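Studby household help — ticket log
Subject: Dye or lint from wicker basket on pale laundry
Opened by: Pramila Sengar
Handled by: Bohdan Hnatiuk, Daryna Savchuk
Status: closed

Pramila Sengar, July
We fold and sort small loads at a wooden table and keep each load in a woven basket. Since we changed to the olive-green baskets I keep finding faint greenish marks on white things. It is never the dark clothes, or else I can't see it on them. The marks are small, a bit smudgy, and mostly on the parts that were against the side of the basket. We bought three baskets at the same time from Lysenko and all of them do it. I have tried washing the clothes again at 36 degrees and the marks fade but don't go completely. Please advise whether it is the basket, the detergent (Fedusent liquid) or something on the table.

Bohdan Hnatiuk, 10:40
Thanks. Can you send a picture of a basket with a normal load in it, and one of the table top close up? Also:
Are the clothes fully dry when they go in?
Have the baskets been washed or wiped since you bought them?
Has anything been put on the table recently, such as oil, wax or polish?

Pramila Sengar, 11:15
Clothes come off the airer, so they should be dry, but socks and thick hems may not be. Baskets have not been washed. The table was oiled in spring with a Prutora oil, one coat, by Ivan. Pictures attached, the basket first. 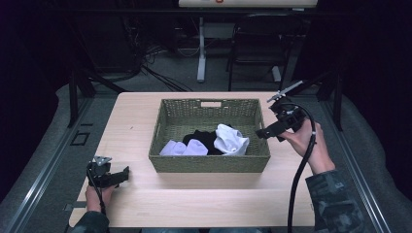 Olive-green basket with a small mixed load, black and white together.

Bohdan Hnatiuk, 11:50
Got both, thank you. Two things from the first one. The dark and pale items are in one heap, and the black piece is tucked in between the pale one and the white cloth. If the black dye is loose, that alone could mark the white, although I would expect grey marks and not green. Secondly, the white cloth comes up above the rim, so it could be rubbing there each time the basket is carried. Are any of the marks in a line?

Pramila Sengar, 12:05
Some are, yes. On one pillowcase there is a row of them.

Bohdan Hnatiuk, 12:20
Then please do these in order and write back after each.
1. Wet a white cotton cloth, wring it out and rub it firmly along the rim of one basket and round the handle hole, 25 strokes.
2. Do the same on the inside wall with a dry cloth.
3. Do the same on the table top with a damp cloth, somewhere away from the edge.
Use a fresh cloth for each and label them.

Pramila Sengar, 14:30
Cloth 1: clearly green. Cloth 2: nothing I can see. Cloth 3: slightly grey, no green. Here is the table.

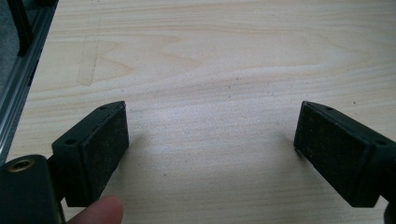

Daryna Savchuk, 15:10
Taking over from Bohdan for the afternoon. A single coat of oil on a table sinks in and should not come off on dry cloth months later, so I would leave the Prutora out of it unless the wood feels tacky. The grey on cloth 3 fits with ordinary dust. There are a few tiny dark specks on the grain in your close-up, and a quick wipe before you fold will deal with those. They would not leave green marks. Your cloth 1 is the real result: the colour on the basket rim comes off when damp and not when dry. That also explains why you see it on pale things that still have a little water in them.

What to do:
Fill a bath or large tub with cool water, add 600 ml of white vinegar, and rinse each basket for a few minutes. Change the water if it goes green.
Dry them upside down in the shade — not on a radiator, the weave will warp.
Repeat the damp cloth test. If it still shows green, use a cotton liner.
Keep black and white in separate baskets for now, so we can tell one cause from the other.

Pramila Sengar, next morning, 09:20
Rinsed all of them. Water went pale green the first time, nearly clear the second. They are still drying. Table isn't tacky. Ivan says he wiped the extra oil off at the time.

Pramila Sengar, four days later
Damp cloth test again. Two baskets clean. The third still leaves a faint trace by the handle, so I have put a liner in it and use it for darks. No new marks on the whites. The old marks on the pillowcase are still there if you look for them.

Daryna Savchuk
Good. For the pillowcase, soak overnight in cool water with an oxygen bleach, following the packet, then wash as usual. Don't tumble dry it until the mark has gone. I have passed the basket result to Gerardo Dimaculangan, who keeps the list of Lysenko items. Closing this one. Reply here if it comes back and the ticket will reopen.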